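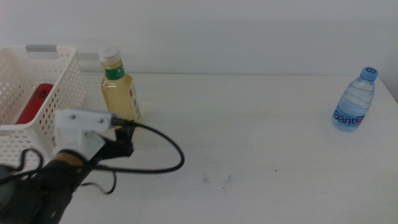 Right, Monday night at Harow Park. Eight races, the track's a Soft 7 and I've been up to my ears in form since lunch. Very happy about it!

Race 1 is a maiden and I'm leaving it alone. Five first starters and the rest have had plenty of chances. Watch the yard and keep your money.

Race 2, I'm with Zanus. Third last time over 1200 but go back and watch it, he was stuck behind a wall of tired horses until the last 100 and then flew. Up to the mile tonight. Love him.
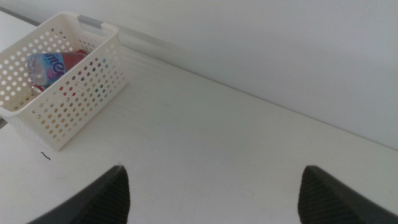

Harow Form Notes

Had a few replies asking about the barrier. Yes, he's drawn wide. No, I don't mind, they've been coming down the middle there all month and the rail looked like porridge last meeting.

Race 4 is the best race of the night for mine. Nurmi and Brandard meet again, and last start there was a nose in it after the pair of them went at it from the top of the straight. What a finish that was, I was yelling at my phone in the car park.

Brandard meets her 1.5 kilos better tonight and the market has jumped all over that. Fair enough, but Nurmi's two wins have both been on soft ground and she'll get a cosy run just behind the speed. Nurmi for me, and I'll have a small quinella with the two of them.
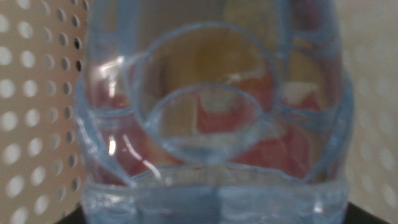 Race 6, small each-way play on anything that leads if the rain comes back. I'll post once I've seen the scratchings.

Running tally for the season, for those who keep me to it: 116 tips, 273 units out, 7 units in front. Could be better, could be a lot worse (October was a shocker).

Somebody asked what's on the line in the feature. It's a 500 metre straight and a field full of backmarkers, so expect them to fan right across the track. Can't wait!

Zanus jumps at 6.40. Come on, son.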